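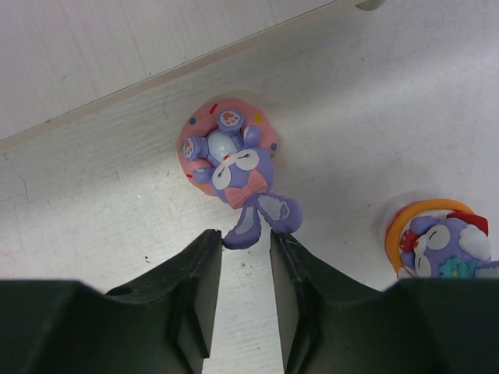
Could the ears be made any sturdier, one of the Sarninby shops asked in July, and could they have more of the doughnut rabbit before the others, as customers pick that one up first. Both points are dealt with below. The short answer to the second is yes. The short answer to the first is partly.

Lilla sleeping rabbits: progress report to the Debnath small makers' fund

Summary

The Lilla range is on schedule for the Christmas trade. All 4 designs are finished and approved, the first batch has been made and checked, and the trial in the shops has ended. We have spent £365 of the £500 awarded. The packaging is late and is the main thing still to settle. We are not asking for more money, but we would like to move a small sum from one heading to another, as explained under Spending.

The range

You will remember from the application that Lilla is a family of sleeping rabbits, each lying on or holding something sweet. They are meant for shelves, desks and windowsills, and are sold singly. The rabbits are purple throughout the range. We tried a grey and a cream at the start and the shops were not interested in either, so those were dropped before any money was spent on them.

The doughnut rabbit lies on its back across a pink ring with coloured sprinkles. It has closed eyes, a bow at the neck and a pale blue belly, and the soles of its feet are marked with little red paw prints. The paw prints were a late addition. When a figure lies on its back the soles are what people see from the front of a shelf, and they looked bare.

This design took the longest to get right. In the early versions the rabbit sat too high in the ring and rolled off when the shelf was knocked. We lowered the body and let the ears hang over the side, which helped with the balance and also made it look more asleep. The drawback is that the ears are now the most exposed part of the piece, hence the shop's question. We have thickened them where they join the head. Making them thicker along the whole length spoiled the shape, and we decided against it. 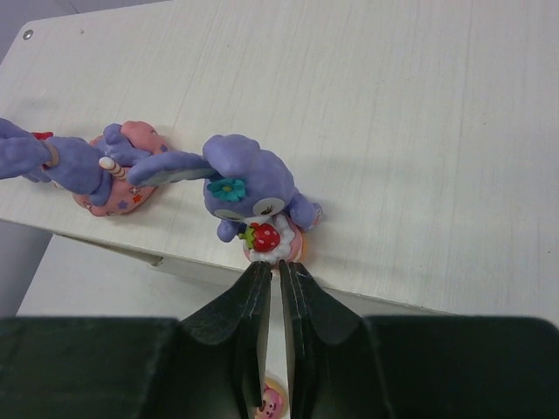 Prepared by the Lilla workshop, Fornum Yard
August 2025

The cake rabbit has a teal flower on its head and a small cake tucked under its chin, with white cream and a strawberry on top. The cake was plain at first. The strawberry was added after the first showing and we think it makes the piece, as the red gives the eye somewhere to go among all the purple. It does add time at the painting stage. The seeds are done one at a time and there is no quick way of doing them that we are happy with.

The cushion rabbit rests over a pink cushion decorated with small stars and flowers, and has a striped stick poking up beside it. Customers disagree about whether the stick is a wafer or a sweet. Our own notes call it the wafer. We have left it off the label and the shops can call it what they like.

The remaining design is the bun rabbit, curled up on an iced bun. It was the easiest to make and has been the slowest to sell. We are keeping it in for the Christmas season and will look at it again in the new year.

Work done since the last report

Master figures for the whole range were signed off in spring. The first batch of 45 was finished in time for the shop trial, shared between the designs, with a larger share of the doughnut rabbit. Every piece was looked at on the checking table before it was wrapped. The checks are simple: does it sit or lie properly on a flat surface, are the eye lines clean, are the ears sound, and is there any colour where it should not be.

Most of the faults found were in the eyes. The closed eye is a thin dark line on a white patch, and a small wobble in that line changes the expression a good deal. A few rabbits looked cross. Those were repainted. We have since changed to a finer brush for the eyes and now do them in the morning, when the light at the checking table is best.

The second kind of fault was in the finish. Dust had settled on some pieces while they stood on the open shelves. We now cover the trays with a sheet overnight and the problem has nearly gone.

The shop trial

The trial ran in Sarninby, in the gift shop on the high street and in the one by the station. Both took the figures on sale or return, and both have asked to go on stocking them. We had hoped for a third shop but it closed for building work before the trial began.

What we learned from the shops:

The doughnut rabbit sells best and should be put at the front.

People want to pick the figures up. The station shop had them behind glass for the first fortnight and sold very little. Once they were on an open shelf sales improved.

Several customers asked whether the rabbits were toys. They are ornaments and are not suitable for small children. The label said so, but in small print, and both shops asked for it to be made larger. The new label has this on the front.

The price was thought fair by the shops. We had a few remarks that it was high for something so small – these came mainly from people who had not handled one.

Breakages

There were breakages during the trial and all of them were ears. Some happened in the shop and some on the way there. The thicker join should deal with most of the first kind. For the second kind the answer is in the packing, and we have more to do on that.

Packaging

This is the part of the work that is behind. The plan was for one box to fit every figure, with a card insert to hold it steady. The box is fine. The insert is not. It suits the bun rabbit and the cake rabbit, but it presses on the ears of the doughnut rabbit, and the cushion rabbit is too wide for it because of the outstretched limb.

We have tried tissue only, which is cheap and works as long as the person packing takes care. We have also tried a second insert cut for the two wider figures. This is better but costs more and means keeping two kinds on the shelf. Our present view is that it is worth it. Samples of the second insert are due next month, and we will send a few parcels to ourselves by ordinary post before placing the order.

Spending

Money so far has gone on materials, paints and brushes, the first boxes, and the printing of labels. The labels had to be printed twice on account of the change to the wording, and this was not in the budget. Materials came in a little under what we had allowed, so the two nearly cancel out.

We would like your agreement to use what is left under Display for the second insert. We had set that money aside for a small wooden stand for each shop. Neither shop wants one, as they prefer to use their own shelves. A reply by email is enough.

Next steps

The second batch will be started as soon as the paint order arrives. It will include more of the doughnut rabbit, as requested, and fewer of the bun rabbit. The painting will be spread over more days than last time – we rushed the end of the first batch and the eyes suffered for it.

Once the inserts have been tested we will send finished stock to both shops, and keep a reserve at Fornum Yard for orders that come in late. The shops want everything on their shelves well before December. We expect to manage that if the inserts arrive when promised. If they do not, we will pack the wider figures in tissue and deliver them to Sarninby by hand.

You are welcome to come and see the figures at the workshop before the second batch goes out. The checking table is in the front room and there are finished pieces of every design to look at. The final report, with sales figures from both shops, will follow after the Christmas season.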